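Zernwood Students Teach Robot Arm to Clean Out a Bin, Slowly
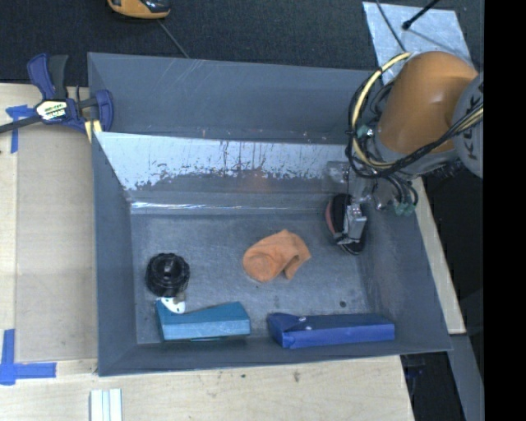
(Zernwood) Sep 3, 2022 – The robotics club at Zernwood Community College opened its workshop to the public this morning, and a respectable crowd gave up part of a holiday weekend to watch a machine do a chore most of them had left undone at home.

The club's project, named Khondokar after a street two of its founders once lived on, is a bin-picking program. The arm reaches into a bin of mixed objects, takes hold of one, lifts it out and goes back for the next. Students have been working on it since April. A reasonably motivated toddler could do the job in less time, although the toddler would probably not write anything down afterward.

Khondokar writes everything down. As of Friday night the club's log held 1383 attempted picks, every one of them entered with a result and, in many cases, a comment. The comments are taped up by the workshop door and drew nearly as many readers as the robot did. "Had it, then didn't," reads one from June. Another says only "why."

Club president Dilani Sarkar, a second-year student in industrial maintenance, said the trouble starts with anything soft.

"A box is polite," Sarkar said. "It has sides and it stays where you left it. Cloth has a different shape every time you look at it, and then you grab it and it has another one."

Shiny surfaces are also a problem. The vision software has a long history of taking reflections for merchandise, and during the spring it made several confident attempts to pick up light. A filter written over the summer has brought this down to what Sarkar called "a level we can live with."

The club is preparing for the Rornard Cup, a regional student contest in which each team gets three rounds to empty a bin it has never seen before. Dropped items cost points, as does any help from a human hand. Teams may not shout at the equipment, a rule that Zernwood members believe was added after their last appearance. They placed fifth.

Much of this year's budget came from Zendeck, a local shelving company, which gave the club $1000 and asked for its name on the team shirts. The shirts arrived last week with the name spelled "Zendesk" on one sleeve. They will be worn anyway.

Visitors on Saturday were invited to bring small household items for the arm to try at a later practice. The club now has a carton of donations under the bench, most of it single socks. New members are welcome at the Tuesday evening meetings, and no experience is required. Patience will be tested at the door, Sarkar said, by asking applicants to watch one full practice run without looking at their phones.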